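Pre-release inspection: rack-handling cell, simulation build and planner
Checked by Ritu Mishra, comments by Alby Cosgrove, 21 Feb 2026 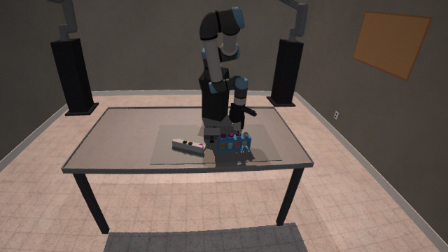
Category: Control and planning software

Scope. This sheet covers the planner, the scene model and the stop logic as they run in the simulator. It does not clear anything for the bench at Prollomgate. Please stop quoting it as if it did.

1. Scene model loads without warnings
Result: Pass
Comment: It loads. I would like to know who turned the log level down in December, because a clean log with warnings switched off tells me very little.

2. Collision shapes present for table, rack, long white box and both side pedestals
Result: Pass with remarks
Comment: All present. The rack is one solid block as far as the planner knows, with the tubes and caps left out. The planner will report clearance over a pink or orange cap that it has never heard of. Anju Malhotra says the margin covers this. I asked for the sum and have not had it.

3. Glass table top treated as a solid surface
Result: Pass
Comment: Solid for collision. See item 6 for what the depth model makes of it.

4. Gripper approach to rack, pointing down, repeated from the home pose
Result: Pass
Comment: 300 runs, no contact reported. Same start, same rack position, same seed. That is one run done 300 times. Repeat with the rack shifted and turned on the mat before anyone puts this on a slide.

5. Joint limits and speed limits read from the config file
Result: Fail
Comment: Position limits are read. The speed limit is still typed into the planner wrapper and the config value is ignored. I changed the config to 150 and nothing moved any slower. Raised again with the Trumwood team.

6. Perception: rack pose estimate
Result: Not accepted
Comment: The estimator was given the true pose as its starting guess. Of course it did well. Glass in the renderer is also far kinder than glass under the strip lights, and a blue rack on a plain grey mat is about as easy as this gets. Rerun with a poor starting guess and the Yadav noise settings turned on.

7. Stop command honoured in mid-motion
Result: Pass with remarks
Comment: The arm stops. The planner then carries on from where it was as soon as the stop clears, with no prompt. Aaliyah Bergeron regards this as a feature. I want an explicit resume, and I want it logged.

8. Stop command honoured while planning
Result: Fail
Comment: The stop is queued until the plan is finished. On a long search that is a long wait. Blocks release.

9. Regression suite
Result: Pass
Comment: 1,773 tests, all green, 2 skipped. The skipped ones are the gripper timeout and the lost-connection case, so the pair I would have picked to run first. No reason is given in the file. Unskip them or write down why.

10. Version of planner, scene file and config recorded together
Result: Pass
Comment: The Estberg script does this properly. Credit where due.

11. Operator notes match the current build
Result: Fail
Comment: Screens are from the old build and the resume button in section three has gone. Sarla Chaturvedi has the draft.

Overall: Not released. Items 5, 8 and 11 to be fixed, 4 and 6 to be rerun – with the logs attached this time, please, and not a summary of the logs.

Open question from Alby: who signs off a change to the collision margin? At present anyone with write access can do it, and twice now somebody has.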